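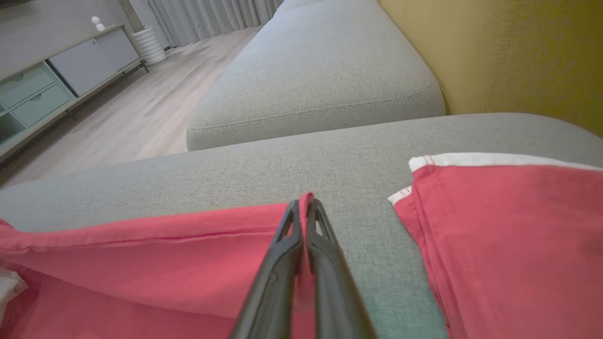 My mother folded towels in thirds, and for most of my life I believed this was the law. You brought the long sides in, then you brought the top down, then you did it once more, and the finished towel went on the shelf with its rounded edge facing out. A towel that showed its raw ends was a towel that had been raised by wolves.

I am 100 percent sure she never once said why. When I moved in with my first roommate, Brittany Beaudoin, I found out that there were households where towels were folded in half, and then in half again, and then simply abandoned in a closet like old magazines. We did not discuss it. I refolded hers when she was at work. She told me years later that she had noticed, and that she had started leaving them in a heap to see how far I would go.

I bring this up because folding has lately become a moral subject. There are books about it. There are people who will come to your home and look sadly into your drawers. In December my sister-in-law gave me a set of drawer dividers made by a company called Jeleck, along with a little card explaining that a shirt stored upright is a shirt that is respected. I own shirts that have been to the dentist with me and sat through tax season. I don't think posture is what they're missing.

What bothers me is the promise that goes with it. Fold your clothes properly, the card implies, and the rest of you will fall in line. Your bills will be paid early. You will drink water. I have now kept a tidy sock drawer for 3 months and can report that I still owe the library money and still eat crackers over the sink.

There's a shop near me, Cloutier, where the sweaters are stacked so neatly that I'm afraid to buy one. I have watched a grown man want a medium, see that it was fourth from the top, and decide he was a large. The clerk refolds all day long, on a flat board, and I assume she goes home and throws her coat on the floor. I would. A person probably has only so many folds in her.

And then there is the fitted sheet. I have seen the videos. You put your hands in the corners, you flip one corner over the other, you do something with your elbows, and a neat square appears. I've tried it four times, and each time I ended up wearing the sheet. My current method is to roll it into a ball, put the ball inside a pillowcase, and close the closet door with my hip – a system I'd defend in front of any judge in the county.

I'm not against order. I like opening a cupboard and finding the thing I opened it for. But I'd like it to go back to being a chore, a dull one, done with the radio on, by people who expect nothing from it except a towel they can reach. My mother didn't fold in thirds to become a better person. She had a narrow shelf and two kids, and I measured that shelf when we sold the house. In half, the towels would have stuck out past the edge and the door wouldn't have shut.

My own shelf is twice as deep. I still fold in thirds.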